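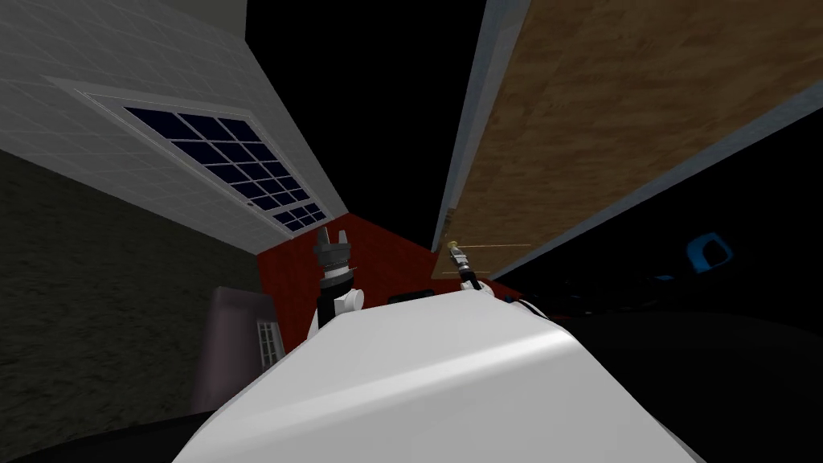

Anhang 1: geflieste Wand mit Fenster, gerendert

Ticket Cliltura-Forum, Status: gelöst
Erstellt von: Danai Raptis

Der Newsletter-Versand blieb am Freitag nach 70 von 1000 Empfängern stehen. Log sagt nur »Timeout beim Relay«. Neustart brachte nichts.

Antwort Venkatesh Lobo:
Schau mal in die Warteschlange — Stapelgröße auf 30 stellen, Pause 18 Sekunden. Danach den Cache leeren, sonst zieht er die alten Werte!

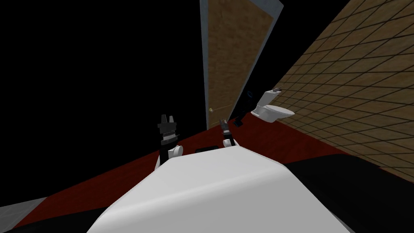 Und bitte den Versand nicht neu anlegen, sondern fortsetzen, sonst kriegen die ersten alles doppelt.

Danai Raptis:
Läuft durch, alle raus! Klasse, tausend Dank — die Stapelgröße hatte ich überhaupt nicht auf dem Schirm.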